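27 Sep 2026

Well, I've done it, I've booked the long service leave. Five weeks, starting in March, and I'm going to walk the Mullon track end to end, all the way from the river flats up to the top huts. I pressed send on the form at lunch and then had to go and stand outside for a bit with my heart going!

I've been talking about this walk for 17 years, which is long enough that my sister has stopped saying "ooh" and started saying "mm". My knees were better when I first had the idea (so was my backpack, the buckles are perished and the hip belt smells like an old tent). But the kids are grown, the dog has gone to Mum's more or less permanently, and if I wait until I'm fit I'll be waiting in the nursing home.

So tonight I got out the maps and spread them over the bed. The paper ones, because I don't trust my phone past the second ridge. I've pencilled in the camps as far as Uro and after that it's all question marks. There's a long dry stretch where I'll have to carry water for two days, and I keep picking up the full bladder and putting it down again. It's heavy. I'd forgotten how heavy water is.

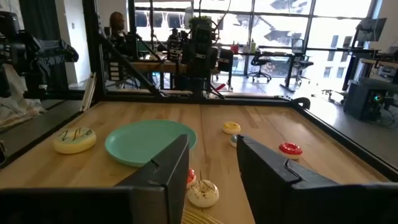 Chak-lun Tsai reckons I'm mad to go south to north and that I'll have the sun in my eyes every afternoon on the exposed bits, and anyway everybody who's done it the other way says the big climb is kinder when your legs are warmed up. I wrote that down and underlined it, then went back to my own plan. The bus only goes to the southern end in the mornings! I'm not paying for a shuttle on top of everything else.

Speaking of paying. The boots were dear, the new sleeping mat was dearer, and I've been eyeing off a Nautiyal rain jacket in a sort of mustard colour that I absolutely don't need. I have a rain jacket. It leaks at one shoulder, but only the left. I've given myself until payday to stop thinking about it.
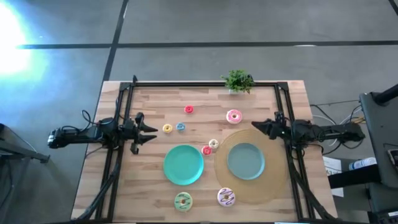
Food is the other thing. I've had the dehydrator running every night and the whole house smells of bolognese. The lentils came out like gravel and the sliced mushrooms shrank to nothing, a full tray down to a little handful, but the mashed pumpkin was a triumph. I'm posting one box ahead to the pub and I'll carry the rest. Must remember to put toothpaste in the box, and socks, and something nice, maybe the ginger chocolate.

Training walk tomorrow with the pack half loaded. If it's raining I'm still going (I'm writing that here so I can't wriggle out of it).

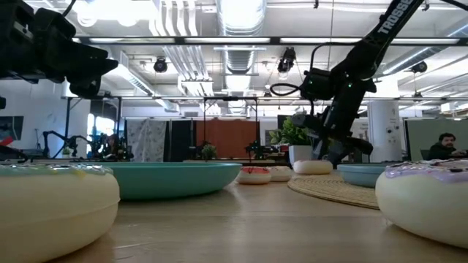
Mullon, March

I've written that at the top of a clean page at the back, ready for the first night. It looks very grand with nothing under it. Bed now, the alarm's set and my boots are by the door.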